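Drorness Technical Course, Handling and Gripping
Handout 5: The slow loss of grip, and why the log did not show it
Revised Saturday, September 4, 2021

Please read this handout before the practical. You will need your notes on force limits from the previous unit.

1. What happened

In June our sorting cell, which we call Biline, was running a long test. The task was simple: take one small object from a shallow tray, lift it, put it in a box, and repeat. We planned 200 picks. The first part went well. Later the gripper began to drop objects on the way to the box, and the program continued as if all was in order. At the end the log reported 200 successful picks. When we opened the box, many objects were missing from it. They were lying under the cell.

2. The fault

The finger pads had become smooth and a little dirty. This alone is normal wear. The real mistake was in our program. It decided that a pick was successful when the fingers stopped before the fully closed position. This test was made only once, directly after closing. If the object slipped out during the lift, the program did not ask again - it simply opened the fingers over the box and counted one more.

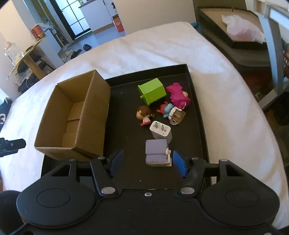

Slip depends very much on the shape and surface of the object, and for this reason a test with identical blocks tells you little. Our blocks had flat, parallel sides, and they hid the problem for a long time. A mixed tray is a more honest test. Take the small lavender sofa between the two blue pads: it has a squared backrest, but there is also a rounded ornament at one side, and a pad that meets the ornament first may turn the whole piece. The mug behind it lies tipped, so you must decide if you go for the body or the handle. For the white power adapter, think about where the two prongs point before you choose the approach.

3. What we changed

The Skutonent controller now reads the finger position 4 times in each cycle: after closing, after lifting, above the box, and after opening. If the fingers close further during the lift, the cycle stops and the operator gets a message. The Dixit pads are cleaned before every shift and the date is written in the cell book.

4. Safety

When an object falls, the natural reaction is to reach in and pick it up. Do not do this while the cell is enabled. A stopped arm can be only waiting for its next command. Press the stop, wait for the red lamp, then open the guard.

5. To prepare

Write half a page on this: which of the readings in section 3 would find a broken pad, and which would find only a dropped object? Bring it on paper.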